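Dustpan and Brush Sets: Frequently Asked Questions
Cilitz Housewares – Help Pages
Page updated 13/05/2019

These are the questions we get most about small dustpan and hand brush sets: what they pick up, how to keep them clean, and when to replace a part. If you bought a full-size broom, see the Kaushik long-handle page instead.
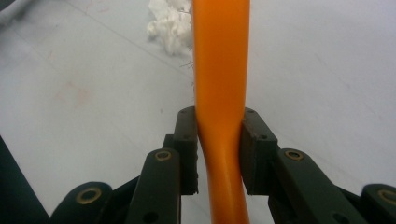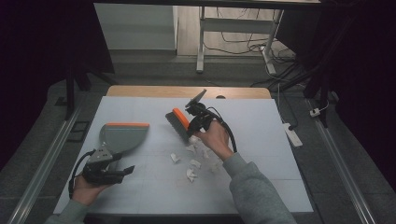
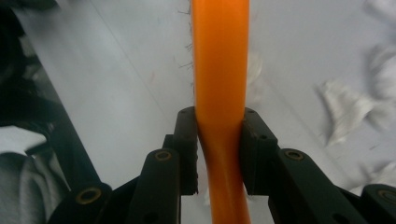
Middle: gray dustpan and hand brush at a tabletop with six scraps of white paper. First and last: orange, close up.

What is a hand set good for?

Small, dry messes on a flat surface. Paper scraps, crumbs, pencil shavings, potting soil, pet food, sawdust. Most people keep one near a work table or under the kitchen sink. A hand set is faster than a vacuum for anything you could cover with a dinner plate.

What should I not use it for?

Liquids, hot ash, and anything greasy. Bristles that have been in grease will spread it on the next thing you sweep. For broken glass, pick up the large pieces with gloves on, sweep the rest, then go over the area with a damp paper towel and throw the towel away.

Do I sweep toward the pan or bring the pan to the mess?

Either works. On a table, most people find it easier to pull the mess into one pile first, set the lip of the pan flat on the surface, and sweep in with short strokes. Long strokes flick light pieces over the side. If you are left-handed, swap hands.

Paper bits blow away when I sweep. What can I do?

Slow down and keep the bristles on the table for the whole stroke. Lifting the brush at the end is what throws paper. Crumpled pieces are easier than flat ones, because the bristles have something to catch. For flat confetti and hole-punch dots, wipe the brush once with a barely damp cloth before you start – that cuts down on static.

Why is there a rubber edge on the dustpan?

It bends a little so the lip sits flush with the table or floor, and less dust slips under. A pan with a bare plastic lip leaves a thin line of dirt that you have to chase.

There is still a line of dust in front of the pan. Is mine defective?

Probably not. Try these in order.
Lower the pan handle a little. If it is too high, only the middle of the lip touches.
Pull the pan back about an inch and sweep again.
Check the rubber for dried dirt or a nick.
On a surface with seams, such as a board made of panels or a tile floor, turn the pan so the lip crosses the seam at an angle.
If the rubber is wavy along its whole length, it needs to be replaced.

How do I clean the brush?

Tap it against the inside of a trash can and comb out hair and thread with an old fork. Once a month or so, wash the bristles in warm water with a drop of dish soap, rinse, and shake it out. Let it dry bristles down or hanging. Don't stand it on its bristles with weight on top.

Can it go in the dishwasher?

The pan can, top rack only, if the rubber edge has been taken off. The brush can't. Dishwasher heat bends the bristles and they don't come back.

How do I store it?

Hang both pieces if you can. If the set has to go in a drawer, put the pan in first with the rubber edge facing up and lay the brush inside it. A rubber edge left pressed against the side of a drawer will take a curve over time. We had a customer whose set spent a winter under a toolbox, and the lip never sat flat again.

What colors are there?

Our gray and orange set is the Gratis, item 2185. The gray and blue version was discontinued in February and we have no more of it. We still carry rubber edges that fit both.

Can I buy just the brush, or just the pan?

The pan, yes. The brush is sold only as part of a set.

How do I replace the rubber edge?

Order part 119. Pull the old strip off starting at one corner, wipe the groove clean, and let it dry. Press the new strip in from the center outward. It will feel slightly too long. Don't trim it – work the extra back toward the middle with your thumb and it will seat.

Do the sets work on carpet?

Not very well. Low, tight carpet is all right for crumbs. On anything thicker the pan lip rides up and you end up brushing dirt into the pile.

Will the brush scratch a wooden table?

The bristles won't mark a finished top in normal use. Grit caught in them can, so tap the brush out before moving from the floor to the furniture. Many people keep a second set for tables only. The same goes for painted or laminated boards.

Do you sell to schools and offices?

Yes. Orders of 100 sets or more ship from the Bratton warehouse and take longer than regular orders. Send us the item number, the quantity and a delivery address through the contact form and we will reply with a price.

What is your return policy?

Unused sets can be returned with the receipt. If a part is broken when you open the package, keep the packaging and contact us within 3 weeks. We send the replacement part first and will tell you if we need the old one back.

My question isn't here.

Use the contact form and include your item number. For replacement parts, a photo of the lip or the bristles helps.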